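Notebook, February, bench 2 (Rengate cell)

Started 9:40. Continuing the question from the last entry: does the two-stage descent help for long thin handles, or does it only cost us time? Elspeth Gourlay asked me to write down the whole procedure this time, so the entry is longer than usual.

Background for those who did not follow. The Vakau policy predicts a grasp pose from the fixed camera. In the old version the arm goes to this pose in one movement and closes. In the new version (I call it two-stage, Elspeth calls it "touch first") the arm goes down with the fingers closed until it feels the handle, stops, corrects the height from the contact, rises a little, opens and then goes for the grasp. The idea is that the camera is good in x and y but poor in z, and the contact gives us z almost for free.

Why z is poor: I think it is the table. The top is glossy and the depth estimate becomes noisy close to the lamp reflections. I moved the lamps last month and it became better on one side and worse on the other. I did not want to cover the table, because then all the old data would be from a different surface and the comparison is lost.

Checkpoint used: Drodus, step 3416. I took this one and not the last one because the last one has the strange habit to rotate the wrist before descent, also when there is no need. I will look at it separately. Seed 1921 for the placement list, the same for both versions.

Setup this morning:
- Homed the arm twice. First time joint 3 stopped with a small offset, second time fine.
- Checked the bolts on the flange. One was less tight than I like, so I tightened it and repeated the tool calibration. The old calibration file is kept in the folder with the ending _before.
- Contact threshold left at the value from January. I wanted to lower it, but one change at a time.
- Logging at 400 Hz for the wrist force, video as usual.

10:25, first block, one-stage, toy shovel only. The shovel is the most difficult object in our set. The handle is thin, it is not at one height along its length, and the blade lifts one end. When the gripper comes too low it pushes the handle to the table and the whole shovel turns. When it comes too high it closes on air. I saw both types of failure in this block, the second type more often. In several trials the fingers were centered very well over the handle and still missed it in height, which supports the idea about z.

11:30, second block, two-stage. Same placements. The first trials were slow and I was afraid that the touch would push the shovel away, but the movement of the shovel was smaller than I expected. The worst case is when the touch is close to the blade, where the handle is not lying on the table. There it can rock, and the measured height is then the height of the rocked handle. I made a note in the log for each trial where I could see this by eye. It would be good to have a second touch point, farther to the grip, and to take the line between them. Cost is more time again.

Stopped at 12:15 with 99 valid trials over the two blocks. Trials where the emergency stop was pressed, or where I placed the object wrong, are not inside this number. They are in the log with the flag "void".

Result, short version: two-stage is better on the shovel, and the difference is large enough that I do not think it comes from my placement. The full table is in the shared folder, I do not copy it here because I still have to check the labels. Elspeth will label the same videos without knowing which block they are from. Please do not tell her.

Things I do not understand yet:

1. The contact signal has two peaks in many trials. The first is small and comes early. I thought it was the cable bundle pulling when the middle joint turns, so I ran the descent over free table, no object under the tool, and the small peak was still there. So the cable is a good candidate, but this is no proof. To test: fix the cables differently and run again.

2. With some placements the two-stage version touches the handle at the correct point and then, after rising, goes down at a slightly different x. This should not happen. I looked in the code and the x is taken again from a new camera prediction after the touch. Cunha wrote this part before he moved to the other group and perhaps there was a reason for it. I will ask him before I change it.

3. Time. Two-stage is clearly slower. Most of it is the waiting after contact, which I set long to be safe. I believe it can be cut a lot.

Still from the two-stage work, for the place of contact on the handle:
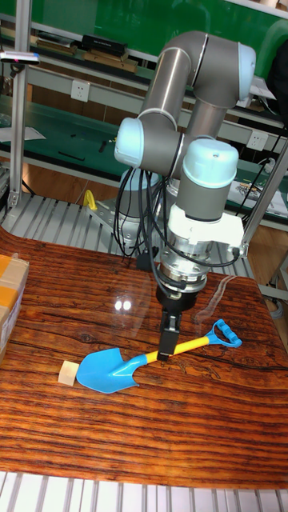
Fig. 1. Touch stage on the shovel, fingers closed, tips on the yellow handle just above the blade.

This is the difficult region I described for the second block. With a touch so near to the blade I would trust the height less than with one in the middle of the handle. Maybe the simplest solution is to forbid touch points within some distance from the blade and see what we lose.

The small wooden cube next to the blade is part of the placement list, as distractor. I did not analyze yet if it has an effect on the predicted pose.

14:10. Short discussion with Elspeth. She is not convinced that the comparison is fair, because two-stage gets two camera predictions and one-stage gets only one. She is right. A third version is needed: two predictions, no touch. If this third version is as good as two-stage, then the contact gives nothing and my explanation about z is wrong. I should have thought of it before the blocks — now it has to be run with the same list and on a different day, with the lamps in the same position.

To do:
- third version (two predictions, no touch), seed 1921 again
- cable test for the early peak
- ask Cunha about the x update
- shorten the wait after contact, but only after the third version is done
- check labels, then compare with Elspeth's

Arm parked and powered off 15:05. Calibration file from today is the valid one, please use it and not _before.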